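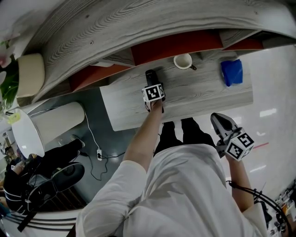
여럿이 쓰는 탁자는 하루에 몇 번 닦아야 할까?

두 번이면 된다. 점심 전에 한 번, 사람들이 나간 뒤에 한 번 닦고, 무언가를 흘렸을 때는 그때그때 닦는다.

딜라트소프의 건물 5층, 501호를 쓰는 사람은 모두 50명이다. 책상은 각자 따로 있지만 가운데의 밝은 회색 탁자와 그 뒤로 둥글게 휘어진 선반장은 함께 쓴다. 탁자에서 커피를 마시는 사람도 있고, 서류를 펼쳐 놓는 사람도 있고, 잠깐 가방을 올려 두었다가 잊고 가는 사람도 있다. 공용 가구가 대개 그렇듯이 처음 한 달은 깨끗했고 그다음부터는 그렇지 않았다.

이곳 살림을 맡은 암라 할릴로비치는 입주 첫해에 탁자를 거의 보지 못했다고 한다. 늘 무언가로 덮여 있었기 때문이다. 컵이 가장 많았고 그다음이 충전선과 우편물이었다. 지난 10월에 규칙을 새로 정했다. 규칙은 한 장짜리 종이에 적혀 있고 글씨가 크다.

탁자 위에 두는 것

머그잔은 마시는 동안만 탁자에 둔다. 다 마신 잔은 주인이 씻는다. 공용 잔은 겉은 희고 손잡이는 어두운 색인 것이 하나 있고, 나머지는 모양이 제각각이다. 할릴로비치는 잔을 한 벌로 맞추려다가 그만두었다. 모양이 다 같으면 누가 두고 갔는지 알기 어렵다는 의견이 많았다.

행주는 파란색을 쓴다. 탁자가 밝은 회색이라 파란 천은 멀리서도 눈에 띈다. 쓰고 나면 접어서 탁자 구석에 놓는다. 젖었으면 구석에 두지 말고 개수대 옆 걸이에 펴서 넌다. 접힌 채로 마른 행주는 냄새가 나기 쉽고, 밑에 깔린 상판에도 물기가 오래 남는다. 행주는 매일 저녁 새것으로 바꾸고 쓰던 것은 모아서 삶는다. 짙은 색 천은 첫 세탁에서 물이 빠질 수 있으므로 따로 빤다.

케인 로더는 탁자에서 가장 가까운 자리에 앉는다. 그래서 남들보다 탁자를 자주 닦는다. 그가 지키는 순서는 단순하다. 먼저 물건을 한쪽 끝으로 모으고, 빈 쪽을 닦고, 물건을 닦은 쪽으로 옮긴 다음 나머지를 닦는다. 물건을 하나씩 들었다 놓으며 닦으면 밑바닥 자국이 다시 찍힌다는 것이다. 상판에 가로로 나뭇결무늬가 있어서 천도 결을 따라 가로로 움직인다. 둥글게 문지르면 마른 뒤에 자국이 보인다고 한다.

높이는 69센티미터

탁자는 가구 공방 리스티치에서 주문했다. 높이는 69센티미터로, 흔한 식탁보다 조금 낮다. 물루게타 데레세는 처음에 이 높이를 반대했다. 서서 짐을 쌀 때 허리를 굽히게 된다는 이유였다. 앉아서 쓰는 사람이 더 많다는 쪽으로 결론이 났고, 데레세는 지금도 소포를 쌀 때는 선반장 상판을 쓴다. 선반장 상판은 두꺼운 데다 탁자와 비슷한 회색 나뭇결이어서 두 가구를 같은 곳에서 산 줄 아는 사람이 많다. 선반장은 스코브데일의 중고 가구점에서 들여왔다. 트럭에서 내린 뒤 승강기에 들어가지 않아 계단으로 옮겼는데, 네 사람이 오전을 다 썼다.

휘어진 가구를 놓을 때는 벽에서 얼마나 띄울지를 먼저 정해야 한다. 곧은 벽에 붙이면 뒤에 반달 모양의 틈이 남고, 그 틈으로 펜과 종이가 떨어진다. 이곳에서는 벽에 붙이지 않고 탁자 쪽으로 내놓았다. 사람이 앞뒤로 지나다닐 수 있고, 뒤쪽 바닥도 빗자루가 들어간다. 대신 어느 쪽에서 보아도 물건이 보이니 상판에는 아무것이나 올릴 수 없다.

칸마다 주인을 두지 않는다

선반장의 칸은 안쪽이 붉은 주황빛이고 칸막이는 회색이다. 칸이 비어 있어도 색이 있어서 허전해 보이지 않는다. 문제는 그 반대였다. 칸을 사람별로 나누어 주었더니 몇 칸은 금세 넘쳤고 몇 칸은 계속 비어 있었다. 레일라 베고비치가 칸에 붙은 이름표를 모두 떼고 물건의 종류를 적은 이름표로 바꾸자고 했다. 종이, 통, 공구, 찾아갈 물건. 지금은 이름표도 없다. 한 계절이 지나니 다들 자리를 외웠다.

키 큰 통은 가운데 높이의 칸에 세운다. 아래 칸에 넣으면 꺼낼 때 쪼그려 앉아야 하고, 상판에 올리면 시야를 막는다. 짙은 색 물건은 아래로 보낸다. 위쪽이 가벼워 보이고 먼지도 덜 눈에 띈다. 먼지가 안 보인다고 없는 것은 아니어서 아래 칸은 두 주에 한 번 물건을 모두 꺼내고 닦는다. 베고비치는 이 일을 혼자 하는 편을 좋아한다. 둘이 하면 버릴지 말지를 두고 이야기가 길어진다.

찾아갈 물건 칸에는 기한이 있다. 한 달이 지나면 층 입구의 상자로 옮기고, 거기서 또 한 달이 지나면 기부한다. 우산이 가장 많고 한쪽만 남은 장갑이 그다음이다. 장갑은 기부가 되지 않아 아직 상자에 있다.
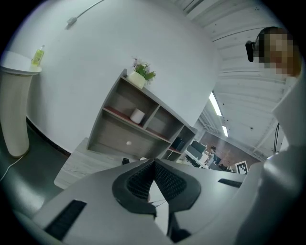 선반장 위에 놓인 화분. 초록 잎과 보랏빛이 도는 분홍색 작은 꽃이 보인다.

화분을 올릴 때

식물은 네스트 캐드월래더의 몫이다. 그가 정한 원칙은 상판 위에 두되 사람이 서류를 올려놓는 쪽은 비워 두는 것이다. 물은 화분을 개수대로 가져가서 주고, 물이 다 빠진 다음에 돌려놓는다. 제자리에서 물을 주면 편하지만 넘친 물이 상판을 타고 칸 안으로 들어간다. 나뭇결무늬 상판은 이음매에 물이 들면 가장자리부터 들뜬다. 전에 쓰던 책장 하나를 그렇게 버렸다.

화분 색은 흰색이나 크림색으로 고른다. 회색 상판과 붉은 칸만으로도 색이 충분하다는 것이 캐드월래더의 생각이다. 꽃이 피는 화분은 떨어진 꽃잎을 날마다 주워야 한다. 마른 꽃잎은 괜찮지만 젖은 꽃잎은 밝은 상판에 얼룩을 남길 수 있다. 얼룩이 생기면 미지근한 물에 중성세제를 조금 풀어 천에 묻히고, 잠시 덮어 두었다가 닦아 낸다. 거친 수세미는 쓰지 않는다.

잎은 한 달에 한 번 젖은 천으로 닦는다. 이때 탁자용 파란 행주를 쓰지 않도록 화분용 천은 다른 색으로 따로 두었다. 로더가 한 번 헷갈린 적이 있다.

전선과 바닥

바닥이 어두우면 흰 전선이 잘 보인다. 걸려 넘어질 일이 줄어드는 대신 어수선해 보이는 것은 피할 수 없다. 데레세는 전선을 모두 덮개에 넣자는 쪽이었고 할릴로비치는 그대로 두자는 쪽이었다. 결국 사람이 자주 다니는 길목에만 덮개를 씌우기로 했다. 덮개는 그릴러에서 나온 납작한 제품인데 바닥을 닦을 때 쉽게 떨어지는 것이 흠이다. 다음에는 나사로 고정하는 것을 살 생각이라고 한다.

의자는 일부러 적게 두었다. 필요한 사람이 자기 자리에서 끌어오고 다시 가져간다. 탁자 둘레가 트여 있으면 닦기도 쉽고, 서서 잠깐 이야기하는 사람도 편하게 선다.

저녁에 마지막으로 나가는 사람이 할 일은 종이 맨 아래에 적혀 있다. 잔을 개수대로 옮긴다. 탁자를 닦는다. 파란 행주를 빨래통에 넣고 새것을 접어 둔다. 불을 끈다. 할릴로비치는 네 번째 줄이 가장 자주 빠진다고 했다.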